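Section 2: Finding a home for your Waltier dehumidifier
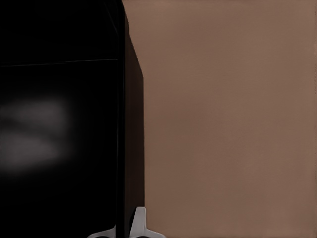
Fig. 2a. A large black object takes up the left of the view.

Thank you for getting this far! If you have worked through Section 1 you will have the Waltier out of its carton, the tape off the water tank and the little bag of spare feet put away in a drawer where you will find it again. Now we come to the part people tend to rush, and we would ask you to put the kettle on and take your time over it, as a dehumidifier in a good spot will do far more for a damp room than the same machine shoved behind a door.

Before you start
Stand the machine upright and leave it be for 2 hours before you plug it in. The oil in the compressor gets moved about on the journey and needs to run back down to where it belongs. If the box came to you lying on its side (couriers do this, however many arrows we print on it), please leave it overnight.

Choosing the spot

1. Walk round the house and find the dampest room. Look for mist on the inside of the windows first thing in the morning, a musty smell in the cupboards, or wallpaper lifting at the corners. If two rooms seem as bad as each other, the hallway or landing between them is often the best choice, with both doors left open.

2. Check that the floor is level and firm. A thick rug will do at a pinch, but the tank float can stick if the machine leans, and then it will tell you it is full when it is nothing of the kind.

3. Leave 38 cm clear at the back, where the air goes in, and 51 cm clear above the top grille. Curtains count as an obstacle, and so does washing!

4. Plug straight into a wall socket. The lead is 19 dm long – a little under two metres – and that is enough for most rooms.

CAUTION: Do not use an extension lead or a multi-way adaptor. Do not run the lead under a carpet.

5. Close the windows and any outside doors. It seems a shame on a fine day, but with a window open you are trying to dry the whole street.

First run

6. Push the tank in until it clicks. If the red light stays on, slide it out and try again, keeping it straight.

7. Press the power button once and turn the dial to the middle setting. The fan starts straight away and the compressor joins in a few minutes later with a low hum.

8. Leave it running for a full day. The tank may fill surprisingly quickly at first, as the walls and furniture have been holding on to water for months, and it will slow down after that.

NOTE: A room that feels slightly warmer with the machine on is quite normal.

NOTE: If you bought the Jasten hose kit, fit it now, before the tank has any water in it. The hose must run downhill all the way to the drain, with no loops. The steps are in Section 4.

CAUTION: Switch off and unplug before you move the machine, and empty the tank first. Do not use it in a bathroom within reach of the bath or shower.

If the middle setting leaves the room feeling too dry after a week or so, turn the dial down a notch and see how you get on. Replacement filters and feet can be ordered from Forumeck using the card in the back pocket of this guide.

Go on to Section 3: Emptying and cleaning the tank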